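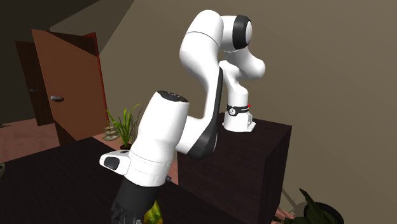

Page last changed: Sunday, 9:14 p.m.

Rosby Allotment Group – minutes, January meeting

Started late, 2 items carried over.

1. Water. Jamard has quoted for a new standpipe by the lower gate. The quote leaves out the trench, and Jamard says digging is "usually simple." Several members doubted this, given the clay. No decision until a full price comes in writing.

2. Compost. Tralus offers 200 bags at a discount if we pay up front. Last year's delivery was nine bags short and we are still waiting for the credit.

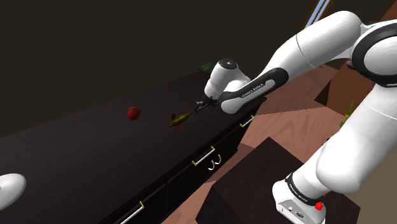 Agreed to order half and pay on arrival – Tralus may refuse, in which case we try Mfaume.

3. Slug pellets. The claim that the new kind works in heavy rain was noted. It was not believed.

Next meeting 7 p.m., usual hut.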